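Minutes, Kitchen and Shared Areas Meeting, Cidau building

Date: 3 January 2019
Chair: Ute Steinbach
Present: second floor, third floor, facilities, purchasing
Apologies: front desk

1. Minutes of the October meeting

Approved with one correction. Under item 4, the price for the replacement dishwasher hose should read 42, not 24. Purchasing has the corrected invoice.

2. Matters arising

2.1 Cabinet door, second floor kitchen. Hinge replaced. Closed.

2.2 Paper towel dispenser. Still jams when filled to the top. Facilities will mark a fill line inside the cover. Open.

2.3 Key for the supply closet. A second key was cut and is held by facilities. Anyone borrowing it signs the sheet on the inside of the closet door.

3. Coffee machine

3.1 Condition. The white capsule machine on the wooden table was discussed. The third floor reported slow flow and a lukewarm first cup on several mornings. Facilities considers scale the likely cause. The machine was last descaled before the October meeting and the log has no entry after that.

3.2 Water tank. The tank is to be taken off, emptied and rinsed at the end of each working week. Residue is to be removed with a soft brush and diluted citric acid. Scouring pads are not to be used on the plastic. The valve at the base of the tank is to be checked for grit before the tank goes back on. If it does not seat properly, water runs under the machine and onto the table.
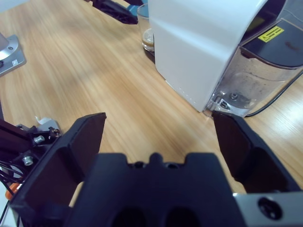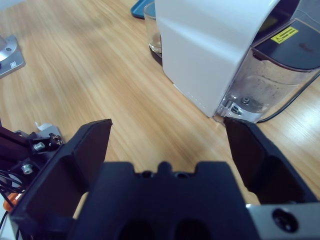

White capsule machine with its water tank, on the wooden table.

3.3 Descaling. Two products were compared, the Busell liquid and the Brinora tablets. The liquid costs more per treatment but needs no dissolving time. The second floor preferred the tablets because they store flat. Agreed to buy the Busell liquid for one quarter and review. Two full tanks of clear water are to be run through after each treatment before anyone makes coffee.

3.4 Interval. The proposal was to descale every 320 cups. The third floor asked how cups would be tracked. Purchasing will work from capsule orders and tell facilities when a treatment is due. Agreed.

3.5 Capsules. Purchasing reported 609 capsules used since the October meeting, all Tedesco. Stock on the shelf is 13 sleeves. The reorder level stays as it is. A request for a decaf option was noted and will be priced.

3.6 Used capsules. The collection bin is to be emptied when it is half full. Several people have been leaving it until the drawer will not close.

3.7 Cups. Cups with coffee left in them are to be emptied and washed by the person who used them. Glass cups go on the upper rack of the dishwasher. The second floor asked for a tray beside the sink for cups that are still in use. Not agreed, as the counter is too narrow.

4. Table surface

4.1 The wooden table was last oiled by facilities. Oiling will be repeated in spring. Until then spills are to be wiped with a damp cloth and dried straight away. Spray cleaner with bleach has been taken out of the cupboard.

4.2 A drip mat under the coffee machine was proposed. The third floor objected that mats hold water against the wood. Facilities will try a rigid tray with a raised edge for one month.

4.3 Power cables on the table are to be kept to the back and clear of any standing water. Facilities will fit a clip for the coffee machine cable.

5. Refrigerator

The shelf labels have worn off. New ones will be printed. Food without a name is cleared at the end of the week, as before. The freezer compartment needs defrosting and will be switched off overnight; facilities will send a notice two days ahead.

6. Other business

The third floor asked if the kettle could be moved nearer the outlet by the window. Facilities to check the load on that circuit first.

Action list

Facilities: descale coffee machine and enter it in the log; fill line on towel dispenser; tray and cable clip; notice for freezer; check circuit by window.
Purchasing: Busell liquid, one quarter; price for decaf capsules; shelf labels.
U. Steinbach: circulate the weekly tank cleaning rota to both floors.

Next meeting: date to be set by the chair once the rota has been returned.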